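Print | E-mail
Reading time: 2 minutes

Vuradis Women set out plans for the second half of the season

Ailsa Lamont was appointed head coach of Vuradis Women in December, with the club next to bottom of the table and 6 points from safety. In her first full interview since taking the post, she spoke about recruitment, fitness and the move to the Tralska ground.

"The board was clear with me that staying up is the first duty," she said. "I asked for time on the training pitch and for one more central defender. I have been given both."

The defender is Princess Galang, who joins from Trukura until the end of the season. Lamont described her as a calm reader of the game who is comfortable on either side. 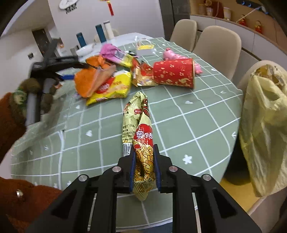
Asked whether one signing would be enough, the coach pointed to the number of goals conceded late in matches. "We let in 19 goals before the winter break, and too many of them came after the 62nd minute. I have watched them all again with Hefin Vaughan, our fitness coach. The players were too far apart by then, and the midfield was no longer getting back."

Vaughan has since altered the weekly programme. Morning sessions are shorter, and a second session has been added in the afternoon for those who did not start the previous match.

The club's home fixtures will be played at Tralska, which holds 2000 spectators. Kagiso Oosthuizen, the club secretary, confirmed that season tickets remain valid and that seats will be allotted again by post.
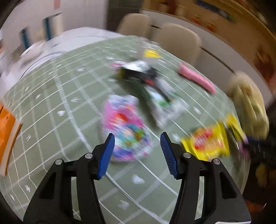 Lamont also wishes to change how the squad prepares on the day of a home match. Players will now report at 11 a.m. and eat together before the team is named. Tactical talks will be held seated at one table, without a screen. "A cloth with grid lines on it, such as the pale green one here, serves very well as a pitch," she said. "I move the salt and pepper about, and people remember it."

Her first match in charge at the new ground is against Sison. The captain's armband will pass to the goalkeeper for that fixture while the regular captain completes a suspension.

"I have made no promises about the result," Lamont said. "I have told the players what I expect from them without the ball, and they know that places are open."

Print | E-mail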